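Un mois sans sèche-linge

28/03/2019

Le sèche-linge est tombé en panne au début du mois. Il faisait un bruit de roulement depuis l'hiver, puis il s'est arrêté au milieu d'un cycle de serviettes et n'est jamais reparti. Le réparateur est venu, il a démonté le panneau arrière, il a parlé du moteur et de la carte, et il a annoncé 400 euros. L'appareil avait 9 ans. J'ai dit que j'allais réfléchir.

J'ai réfléchi en regardant la facture d'électricité. Notre consommation de l'année dernière était de 2289 kWh, pour un appartement chauffé au gaz. Je ne sais pas quelle part revient au sèche-linge, le compteur ne fait pas le détail, mais il tournait presque tous les jours entre novembre et mars. J'ai donc décidé d'attendre un peu avant de payer quoi que ce soit.

Le premier problème est la place. Nous avons une salle de bains sans fenêtre, un couloir étroit et une chambre d'amis qui sert de bureau. J'ai d'abord mis l'étendoir dans la salle de bains. Mauvaise idée : la ventilation est faible, et au bout de deux jours les jeans sentaient le renfermé. Il a fallu les relaver. L'étendoir est maintenant dans le bureau, devant la fenêtre, que j'ouvre en grand dix minutes le matin et dix minutes le soir. J'ai baissé le radiateur pendant l'aération.

Le deuxième problème est l'humidité. J'ai acheté un petit hygromètre et je l'ai posé sur l'étagère. Quand une machine complète sèche dans la pièce, la valeur monte nettement, et elle redescend dès que j'ouvre. Par temps de pluie elle redescend moins vite. Haf Bevan, ma voisine du dessous, m'a conseillé de fermer la porte du bureau pour que la vapeur ne parte pas dans tout l'appartement. Elle avait raison, les vitres de la cuisine sont restées claires.

Ce qui a le plus changé les choses, c'est l'essorage. Je lavais tout à 800 tours par habitude. Je suis passé à 1200 pour le coton et les serviettes, et j'ai gagné presque une demi-journée de séchage. Je garde 800 pour les chemises, qui sortent déjà assez froissées. Les pulls en laine sont roulés dans une serviette sèche, pressés à la main, puis posés à plat sur une grille.

J'ai aussi arrêté de faire tout le linge le même jour. Avec le sèche-linge, je lançais trois machines à la suite et le soir c'était rangé. Sans lui, c'est une machine, puis on attend. Les draps passent en premier, un jour où je suis à la maison, sur les portes. Ce n'est pas joli. Les enfants se plaignent de devoir passer dessous pour aller dans leur chambre.
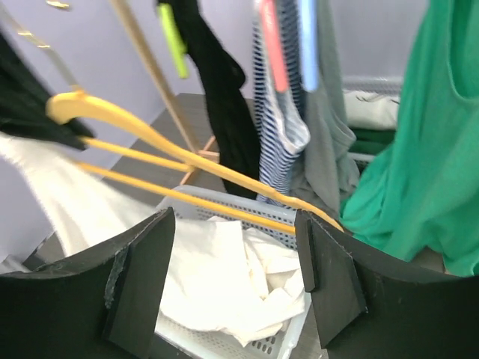 Les chemises et les hauts clairs sont la partie que je fais le mieux, maintenant. Je les secoue un par un à la sortie du tambour, je ferme le premier bouton, je tire un peu sur le col et les poignets. Sur l'étendoir, ils prenaient une marque au milieu, là où passe le fil, et je devais repasser. Je les mets donc sur cintre. Le plastique jaune et lisse me convient bien pour cet usage, surtout avec des épaules arrondies qui ne font pas de bosse dans le tissu. Les cintres en fil de fer du pressing sont repartis au recyclage après une trace de rouille sur un col. Je laisse la largeur d'une main entre deux vêtements, et en 18 heures une chemise en coton est prête à ranger.

Le repassage a diminué. Je ne repasse plus que deux chemises par semaine, celles des réunions. Les tee-shirts sont pliés directement. Les serviettes, en revanche, sont devenues rêches. J'ai essayé le vinaigre blanc dans le bac de l'adoucissant, avec un résultat moyen. Les secouer fort avant de les étendre aide un peu plus. Mon fils préférait avant et il le dit.

Arturo Russo, un collègue, me propose son ancien sèche-linge à pompe à chaleur, qu'il n'utilise plus depuis son déménagement. Il faudrait louer une camionnette et le monter au troisième étage sans ascenseur. Je lui ai dit que je donnerais une réponse après les vacances de printemps. D'ici là, l'appareil en panne sert de table pour poser la lessive et le panier à chaussettes.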